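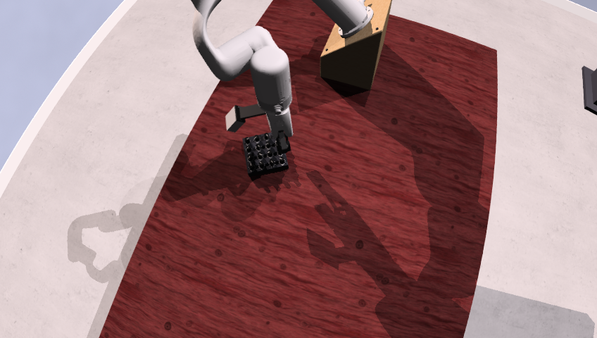

Mwanahawa Mwaipopo spends most of her working hours on Shirima, the grasp planner that her team at Zarlow trains and tests in simulation. The job it gets most often is a small one: bring the gripper down to a tray without hitting the rim.

"People ask about the neural network," she says. "Most of my February went into collision meshes." The tray model they started with was one solid block, so the planner treated every compartment as closed. The new one is split into 33 convex pieces. Planning got slower by 2 milliseconds, and she can live with that.

Lighting took longer. Each run of the test suite covers 1164 scenes, and the team changes the sun angle, the table texture and the camera position between them. "Hard shadows were the worst. The pose estimator would take a shadow edge for the edge of the tray and shift everything over."

How far over? "Sometimes over 20 millimeters. You can't grasp anything with that."

She fixed part of it by feeding depth in earlier. The rest is still open. Dark objects give her trouble, and the wrist camera model has too little noise in it for her taste. She plans to rewrite that next, once the Plekimance logging tool stops dropping timestamps.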